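Dagmar Koubek on 17 years of taking servers apart

The workshop at Driltbridge is on the ground floor, behind the loading door, and it is brighter than most people expect. Dagmar Koubek likes to work by the windows. She has been taking computers and servers apart for 17 years, the last five of them here, where she runs the parts bench and decides what gets sold again and what goes to the shredder or the smelter.

We spoke on a Monday, before the first truck came in.

Koubek started out in repair. She fixed office machines for a company called Citeck, mostly power supplies and keyboards, and moved to reuse work when the repair jobs dried up.

“People stopped fixing things, so there was more to take apart,” she said. “It was the same tools. I didn't have to learn much at first. Then the servers started coming and I had to learn a lot.”

A typical week brings in about 1000 drives, most of them still in the caddies they were pulled with. The caddy is the carrier that lets a drive slide in and out of a server from the front. Koubek wants them left on until the drive has been logged.

“New people want to strip everything right away because it looks like progress,” she said. “But then you have a pile of bare drives and a pile of carriers and no idea what went with what. A buyer who needs a carrier needs the right one. Handles get snapped off too. A carrier with a broken handle is scrap.”

Drives are wiped before anything else happens to them. If the wipe fails, the drive is destroyed, whatever its size or age. She does not make exceptions and has had arguments with sales over it.

“They'll tell me it's a good drive. I say it was a good drive.”

Processors and memory come to the bench after that. She keeps them apart from metal parts and does not allow them to be tossed into a bin together, which she said was normal at one place she worked. A processor goes into a socket frame or a tray, and memory goes into a holder.
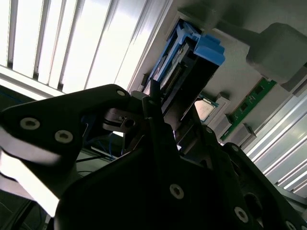 A hard drive in its blue and black caddy, with a processor and a memory module beside it.

“The contacts are what you're looking after,” she said. “On memory it's that gold edge. You hold it by the sides. If you put your thumb on the contacts, you clean them before it goes any further. I can usually tell who packed a tray by the fingerprints.”

She was less strict about processors when she began. One early job changed that. A batch of 1525 had been shipped loose in bags, and she was asked to sort them.

“We lost a lot of them. Corners chipped, little parts knocked off the underside. They had all worked when they were pulled, as far as anyone knew. It took me most of July to go through them and I was angry the whole time.”

Her inventory runs on a program called Clellix, which she described as slow but hard to break. Each part gets a label and a line in the system. She still keeps a paper notebook for odd items, such as carriers that fit only one model of server, and the notebook is what her coworkers ask for when she is on vacation.

Asked what she would like customers to do differently, she had a short list ready. Leave the drives in the machines. Send the keys if the front panels lock. Don't tape memory together.

“Tape is the worst,” she said. “You get glue on everything. We had a box from Carré, very neat, all in rows, somebody had spent hours on it, and every row was taped. I spent longer getting the tape off than I would have spent sorting the whole box out of a bucket.”

She has sent Carré a page of instructions since then, and the last two boxes came in without tape.

The work is repetitive and she doesn't pretend otherwise. She listens to the radio in the morning and turns it off after lunch, when the testing starts and she wants to hear the drives spin up. A bad one often makes a click before the software reports anything.

“I write it down when I hear it, and then I wait for the program to agree with me,” she said. “Most days it does.”

The truck arrived a little after nine. Koubek put her gloves on and went to open the loading door.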